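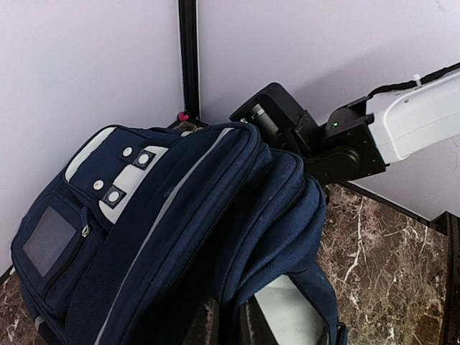
Textiles and Everyday Goods
Week 3 handout: Weave, weight and wear
Instructor: Imelda Cabrera

Reading for this week: Rainer, chapters 4 and 5. Bring the swatch card you were given in the first session.

1. Review

Last week we covered fiber and yarn. A fiber is the raw material, long or short. A yarn is many fibers twisted or laid together. Fabric comes after that, and there are three main ways to make it: weaving, knitting and bonding. This week is only about weaving.

Two terms you need to have straight before class:

Warp: the yarns that run the length of the cloth. They are held tight on the loom, so they are usually the stronger set.
Weft: the yarns that pass over and under the warp, from side to side.

The finished edge along each side of the cloth is the selvage. If your swatch has one, the warp runs parallel to it.

2. The basic weaves

Plain weave. Each weft yarn goes over one warp yarn and under the next. The cloth looks the same on both sides. Muslin, canvas and most bed sheets are plain weave. Canvas is heavy only because its yarns are heavy.

Twill. Each weft yarn goes over two or more warp yarns, and the pattern shifts by one on every row. This makes the slanted lines you see on denim. Twill bends more easily than a plain weave of the same weight and hides dirt better.

Herringbone is a twill that changes direction at set points, so the slanted lines form a row of V shapes. It is common in coats and also turns up on bags and upholstery. From a few feet away a fine herringbone in one dark color can look like solid cloth.

Satin. Yarns float over four or more others before going under. The surface is smooth and shiny, but the long floats catch on things. Not a good choice for anything that rubs against a wall or a seat.

3. Weight and yarn size

Denier is the weight in grams of 9,000 meters of yarn. A 600 denier yarn is common in school bags and luggage. A higher number means a heavier yarn. It does not tell you how tightly the cloth is woven, and it does not tell you what the fiber is. Students mix these up every year on the midterm.

4. Where bags wear out

Fabric in the middle of a panel is seldom the first thing to go. Look at the places where load or rubbing is concentrated:

The base and lower corners
The top of each shoulder strap, where it is sewn in
Zipper ends
Pocket edges

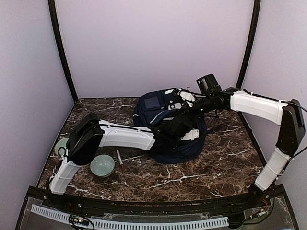
Fig. 2. Dark navy backpack with a small pocket panel in a slightly grayer blue.

A second color usually means a second piece of cloth, with a seam where the two meet. When you fill in a wear sheet, list each piece separately, even if the weave is the same.

5. Rub testing

In a rub test, a swatch is clamped and rubbed against a standard cloth under a fixed load. The machine counts the rubs. The test stops when yarns break, and that count is the result.

Our sample from the Konder mill broke at 2883 rubs. The target for that cloth was 3000, so it failed, though by a small margin. Apolinar Cervantes will go over the lab sheet in section. Note that one swatch is not enough to judge a cloth. We cut 5 from different parts of the roll and report all of the results.

6. For next time

Using a hand lens, name the weave of each swatch on your card and mark the warp direction with a pencil arrow. Then pick one bag you own and fill in a wear sheet for it. Sheets go in the box outside the Astgate lab before section. Late sheets lose one point a day.

Krešimir Gashi has spare hand lenses at the lab desk. Sign them out and bring them back the same day.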